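Gestard kitchen pack for two-armed simulation: notes after a month

I have been running the Gestard kitchen pack since January, mostly in the evenings, on the desktop under the stairs. It gives you two arms with multi-fingered hands, a marble worktop and a box of household objects to put on it.

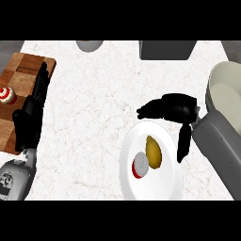
What you get

The download has 47 objects and 6 worktop layouts. I use the one with the checkered board on the left and the plate at the lower middle, where my test task is to clear the plate: yellow fruit first, then the small can lying beside it. Each object comes with a mass and a friction value in a plain text file. Leandro Sarmiento asked whether these can be changed per run. They can, though the file is only read at start-up.

Setting up

Installation took 90 minutes, most of it the textures. The manual assumes you already have Clikico for the hand controls and doesn't say which version. Mine was too old and the fingers would not close past halfway. Nasrin Dehghan had the same fault and cured it by updating.

Contact

Fingertip contact is good on rounded shapes. On the can it is less so. With the default step size the can creeps when two fingers press on the lid, and halving the step stops it at the cost of speed. I left it halved. I ran 600 attempts at the plate task and the log filled almost a whole drive – turn off the depth output unless you need it.

Left and right hands are set up separately. I copied the right-hand gains across without flipping the thumb sign and lost an evening to it.

Still to check

The bowl on the right sits close to the forearm in my layout, and I want to know how the collision margin is worked out there. I have written to Gestard support and will add their reply below when it comes.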